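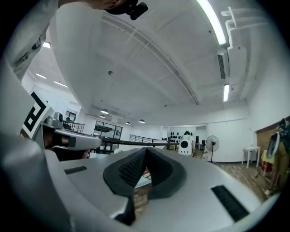

Okay, hello everyone, can you hear me up the back? Good. I'm Juwita, I run the participation program at Flillton, and I've been given 11 minutes, so if I start waving my arms it means I've lost my page.

(Wait for people to sit. Don't start early like last year.)

So I want to talk about the choir. Some of you know the choir already, a couple of you are in it, and I apologise now for anything I say about the altos.

Background, quickly. Flillton is a small arts centre with one decent hall and a kitchen that everyone fights over. We'd always done concerts, and people came and sat and clapped and went home, and that was lovely. But I kept meeting people in the foyer who said "oh, I used to sing", and they always said it in the same voice, a bit like they were talking about a dog they once had. I started writing down their phone numbers on the back of the program. That's how it began, a pile of programs in my desk drawer.

The first rehearsal was in October. I'd put out 75 chairs because I was feeling brave, and we used 11 of them. Bohdan Sydorenko came to play piano and asked me very politely whether the rest were in the car park.

(Pause here. Bohdan is in the second row, let him wave.)

What we got wrong, because I think that's more use to you than the nice bits:

We handed out sheet music on the first night. Terrible idea! Half the room went quiet and looked at their shoes. We teach everything by ear now, and the sheets sit on a table by the door for anyone who wants one.

We also called it a "community vocal ensemble" on the flyer. My neighbour thought it was a speech clinic. It's just called the Utov Singers now, after the street.

And we charged by the term, up front, which put off exactly the people I'd been chasing round the foyer. It's 2 dollars a night now, in a biscuit tin, and I don't watch the tin.
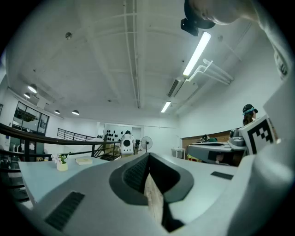

The other thing I'd say is have something in the diary. We didn't for ages, and attendance went all over the place. Then the Nair gallery asked if we'd sing at an opening (three songs, standing next to some very large ceramics, I've never been so nervous) and suddenly people were turning up early to practise the tricky bit in the middle. By the time we did the Flerico courtyard concert there were 200 in the audience, and a fair few of them have since joined.

(If running late, skip the courtyard story and go straight to the recording.)

I've got a recording to play you. It's from my phone, so there's a kettle in it. Listen out for the second verse, where the basses come in a whole line early and just keep going, very confidently, and everyone else has to catch up with them.

(Play track. Check the volume first!)

Right, questions. If you want a copy of our first flyer, the bad one, I've brought a stack and you're welcome to it.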